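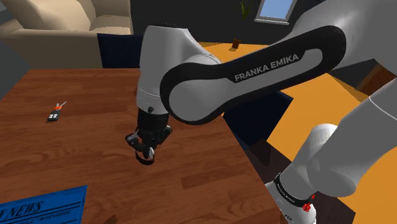
Part 2: Setting up the forecast tables

6 minute read

If you've done Part 1 you should have Grunari installed, a workspace called whatever you like (mine is Prakstead, after the town) and a blank country list down the left-hand side. Now we get to load some growth figures in and make the thing compare one forecast with the next, so you can see who's been marked down and by how much.

I run this for a small newsletter on regional economies, so my settings lean that way. If you follow one country and nothing else you can skip steps 5 and 6.

Before you start

You'll need your forecast file saved as a CSV, with one row per country and one column per forecast round. Spreadsheets saved in their own format will open, but the dates get mangled on the way in and you'll spend your evening fixing them (I did). You also need to be signed in as the workspace owner. Guests can look but can't import.

Loading the figures

1. Open the Tables tab and click New. Pick "Forecast rounds" from the drop-down. There's another one called "Forecasts" just above it, left over from the old version, and it won't let you compare anything.

2. Drag your CSV onto the grey box. Small files go in straight away. My full history is 3582 rows and the bar sat at nothing for a good while, then jumped to the end all at once, so don't click Cancel just because it looks stuck.

3. Grunari will show you the first few rows and ask which column is which. Set the country column first. The rest of the menus stay greyed out until you do.

4. Choose your units. Growth is normally in per cent, so pick "Per cent, year on year". If your source gives quarterly growth at an annual rate, pick that one instead, and please don't mix the two in one table! They look perfectly sensible sitting next to each other and they mean quite different things.

CAUTION: Importing a second file with the same table name replaces the first one. You do get a warning, but it's the same pale yellow strip you get for everything else and I clicked straight past it. Export a copy before you import anything.

Grouping countries

5. Go to Groups and make one for each region you want a total for. Drag countries in from the left. A country can sit in more than one group, so you can have one in "Central Europe" and "Car exporters" at the same time, which I find really handy when a slowdown in one industry is dragging on several places together.

6. Pick how the group total is worked out. "Simple" treats every country the same. "Weighted" uses the size of each economy, and you'll need a column of GDP figures for that. I use weighted for anything I publish and simple when I'm poking about.

Note: if a group total shows a dash, one of the members is missing a figure for that round. Click the dash and it tells you which. Renji Ogura wrote in after Part 1 to say you can turn on "Carry last value forward" and the dash goes away. You can, but then an old forecast is being counted as a new one, so I leave it off and live with the dashes.

Comparing two rounds

7. Back in your table, tick the headings of the 2 rounds you want. The Compare button lights up on the right.

8. Click it and you get a new column called Revision, which is the later forecast minus the earlier one. Cuts come up in red with a minus sign. It's in percentage points, so going from 2.5 per cent to 2.1 shows as -0.4.

9. Sort by Revision to bring the biggest cuts to the top. Click the heading twice, as the first click sorts it the other way round.

10. Save the view. I call mine by the month of the later round, so "January" and so on, and keep them all.

Note: the comparison view holds 400 rows. Past that it splits into pages, and sorting only works within the page you're on. If your top result looks oddly mild, check whether there's a page 2 hiding at the bottom.

Setting an alert

11. From the saved view, click the bell and type in the size of cut you want to hear about. I started at 0.1 and had 40 emails by lunch, so go higher! I've settled on 0.5 for single countries and 0.3 for groups.

12. Put in your email address, then press Send test. If nothing comes, look in your junk folder first and check the address second.

CAUTION: alerts run on every import, including when you re-import to fix a typo. Pause them with the little switch beside the bell before you tidy up old data, or everybody on your list gets told about a downturn from years back.

Charts are in Part 3, and you'll want at least one saved view ready before you start on them.

Last updated 4/6/19

Related guides
Part 1: Installing Grunari and making a workspace
Part 3: Charts and shading
Moving your tables over from Okodance
Using the Navarro add-on for exchange rates
Fixing dates that import the wrong way round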